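Week 1 handout: Reviving a dormant beverage brand

BUS 3140 Brand Management, Section B
Posted Jan 8, 2026
Instructor: Rhonda Lemieux

Read this before the tutorial and bring a copy. The case runs through the first three weeks of term, so keep your notes.

1. What we mean by dormant

A dormant brand is one that is no longer sold but that somebody still owns, or that people still remember, or both. Those are separate conditions. A company can hold a registered name that no shopper under fifty would recognize. A name can also be fondly remembered in a region years after the registration lapsed. Before you say anything about reviving a brand, work out which of the two you are dealing with.

The course pack uses three terms, and you should keep them apart in written work:

Legal equity: the registrations, recipes, artwork and contracts that can be bought or licensed.

Recall: whether people in the target market can name the brand when asked about the category, without a prompt.

Recognition: whether they know it when they are shown the name or the label.

Recall fades faster than recognition. Old drinks brands often score well on recognition and poorly on recall, and a seller will usually show you the recognition figure first.

2. The case: Flevus

Flevus was a bitter orange soft drink sold in returnable bottles through corner stores and lunch counters. It was made by a family bottler, Kumsa, which also packed ginger ale and soda water for other labels. Flevus was the only one of its products with advertising behind it, mainly painted signs and a radio jingle.

The bottler stopped making Flevus when its returnable line wore out and the family chose not to replace it. The registration was kept up. Wondimu Kumsa, a grandson of the founder, renewed it each time it came due and turned down two small offers for it. He sold in the end to Tetton, a mid-sized beverage company with a strong position in iced tea and nothing in carbonated drinks.

Tetton's stated reasons for buying were:

It wanted a carbonated product without the cost of building a new name.
It had spare canning capacity in the winter months.
Its sales team already called on the independent grocers where Flevus used to sell.

Notice that two of these have to do with Tetton and would apply to any soft drink. Only the third has a link to Flevus itself, and even that one depends on the same stores still being open.

3. The research

Tetton hired Wumance, a consumer research firm, to survey adults in the old sales territory. The survey had 3,503 completed responses. Of those, 762 people recognized the Flevus label when shown it. Work out the percentage yourselves and then ask whether it is a good result. The answer depends on who those people are and what they drink now.

The project lead at Wumance, Mekdes Lencho, broke the group down by age and found that most were past the age at which people buy much soft drink for themselves. They did buy it for other people, mainly when grandchildren visited and for holidays. She recommended that Tetton test the product as a seasonal item first. Tetton's marketing group read the same table and recommended a full launch in May, on the grounds that warm weather is when carbonated drinks sell.

Both readings are reasonable. In your written answer you need to pick one and defend it from the data in the course pack.
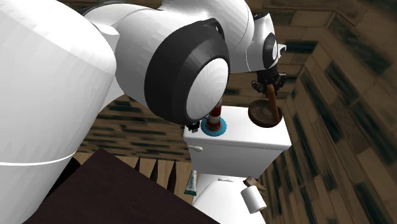
A second point from the research concerns taste. Tetton had the original recipe but could not use it as written. One of the flavour extracts was no longer supplied, and the sugar level was well above anything the company wanted on a shelf. The product team made a version with 30 per cent less sugar and a substitute extract. In blind tasting, people who had never had Flevus preferred the new version. People who remembered the drink said it was pleasant but was something else.

This is a common problem with revived food and drink. The people who give the name its value are also the ones most likely to notice a change. Some owners handle it by selling the old recipe in a small format at a higher price and putting the new recipe in the main can. That costs more to run and can confuse retailers, who may not want two listings for one name.

4. Distribution

Tetton placed the first run in 400 stores, nearly all independents. The chains asked for listing fees that the launch budget did not cover. Mihret Birhane, the regional sales manager, argued for fewer stores with a proper display in each. Her memo is in the course pack and is worth reading closely, as it is the only document in the case written by someone who visited the stores.

Her main points:

Independents reorder on the basis of what sells in the first few weeks and rarely give a product a second try.
A single row of cans at the bottom of a cooler will be missed by everyone, including people who remember the brand.
Store owners who had sold Flevus in the past were glad to talk about it but did not always give it space.

The company went ahead with the wider placement. We will look at the reorder data in Week 2, so please don't read ahead to that section of the pack.

5. Pricing

Flevus was priced slightly above the big national colas and well below craft sodas. When you look at this, consider what the shopper is comparing it with. An older buyer may remember it as a cheap drink and find the price high. A younger buyer sees an unfamiliar can with old lettering and may assume it is a craft product, in which case the price looks low. One price cannot suit both comparisons, and the label does a lot of the work in deciding which one is made.

6. For the tutorial

Prepare short notes on the following. Point form is fine.

Which of Tetton's three reasons would still hold if the brand had been completely forgotten?
Seasonal test or full launch: which do you support, and which figure in the Wumance table matters most to your choice?
What should Tetton say on the can about the change in recipe, if anything?

Tutorials are led by Zodwa Van der Merwe. Send her your notes the evening before your session. Late notes will be read but not marked.

Reading for next week: course pack, pages on line extensions and private label, plus the Birhane memo if you haven't finished it.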